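로봇 셀 운용 실습 강의 자료
제4장 음료 작업 셀의 준비와 일상 점검

담당: Malou Fogh
실습 보조: Normunds Urbonaitė
개정: 2025년 12월 21일

4.1 적용 범위

본 장은 Girkesberg 실습동에 설치된 Hepburn 셀의 준비, 점검 및 종료 절차를 다룬다. 비상정지 회로의 구조는 제2장, 좌표계 설정은 제3장을 참조한다. 수강생은 실습 전에 두 장을 모두 읽고 안전 서약서를 제출하여야 한다.

4.2 전원 투입 전 점검

작업대의 종이 덮개가 평평하게 고정되어 있는지 확인한다. 찢어지거나 들뜬 부분은 그리퍼 손가락에 걸릴 수 있으므로 교체한다. 링크 외부로 지나가는 케이블은 손으로 가볍게 당겨 결속 상태를 점검하고, 관절 캡의 균열과 체결 나사의 풀림을 살핀다.

멀티탭과 티치 펜던트는 액체를 다루는 면에 두지 않으며 반드시 옆 작업대에 배치한다. 펜던트의 비상정지 버튼은 언제나 손이 닿는 위치에 있어야 하고, 그 위에 케이블이나 개인 물품을 올려놓지 않는다.

4.3 물품 배치와 접근 자세

얼음 그릇, 와인 잔, 도마의 순서로 기준 위치에 놓는다. 잔은 다리가 가늘어 넘어지기 쉬우므로 팔이 대기 자세에 있을 때에만 옮긴다. 접근 자세는 그리퍼가 수직으로 아래를 향하도록 교시하며, 최초 교시에서는 손가락 끝과 그릇 테두리 사이에 30 mm 이상의 여유를 둔다. 속도 제한은 최대값의 9 %로 설정하고 담당자의 확인을 받은 뒤에 올린다.
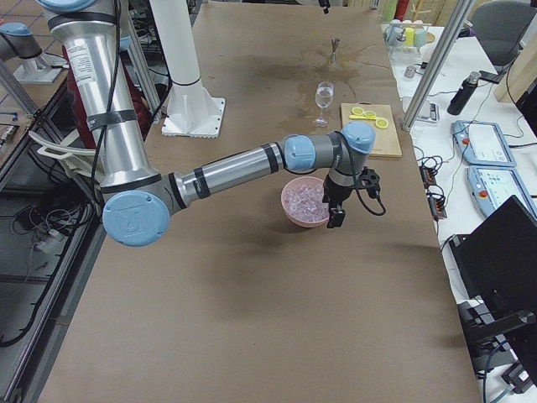
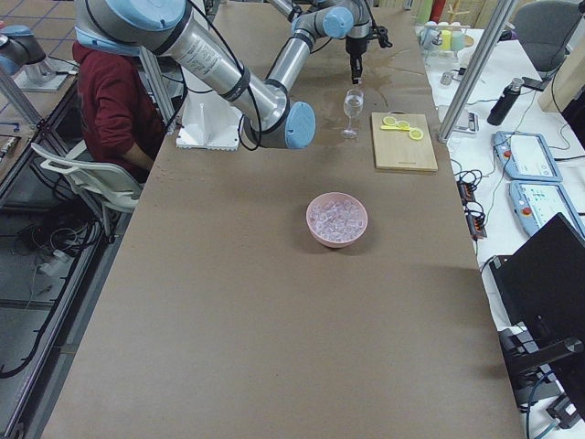

그림 4-1. Hepburn 셀의 작업대. 두 사진 모두 그리퍼가 아래를 향한 상태이며, 와인 잔 주변의 종이에 얼룩이 보인다.

4.4 액체 유출 시 조치

종이 덮개에 액체가 스며든 경우 다음 순서로 조치한다.

가. 프로그램을 일시 정지하고 팔을 대기 자세로 복귀시킨다.
나. 얼룩의 범위가 로봇 받침판이나 케이블에 닿았는지 확인한다. 닿은 경우 주전원을 차단하고 실습 보조에게 알린다.
다. 잔과 도구를 치운 뒤 젖은 종이를 걷어 내고 작업대 표면을 마른 천으로 닦는다.
라. 새 종이를 깔고 기준 위치를 다시 표시한다. 덮개의 두께가 달라지면 높이 기준값을 재측정한다.

유출 사실은 양이 적더라도 점검 일지에 기록한다.

4.5 정기 정비

그리퍼 손가락은 개폐 1,000회마다 분리하여 세척하고 마모를 측정한다. 당분이나 과즙이 묻은 경우에는 횟수와 관계없이 당일 세척한다. 손목부 케이블의 여유 길이는 매 학기 초에 재조정하며, 조정 후에는 저속으로 전 관절을 가동 범위 끝까지 움직여 당김이나 꼬임이 없는지 확인한다. 교체 부품은 Eltitz 규격표에 따라 신청한다. 지난 8월 이전에 작성된 규격표는 사용하지 않는다.

4.6 종료 절차

얼음과 물을 먼저 비우고 칼은 보관함에 넣는다. 팔을 대기 자세로 보낸 다음 제어기, 멀티탭의 순으로 전원을 끈다. 점검 일지에는 조원 전원이 서명한다.

과제

각 조는 4.4절의 절차에 따라 모의 유출 조치를 수행하고 결과 보고서를 Rūta Tamošiūnaitė에게 제출한다. 보고서에는 높이 기준값의 조치 전후 측정치를 포함한다.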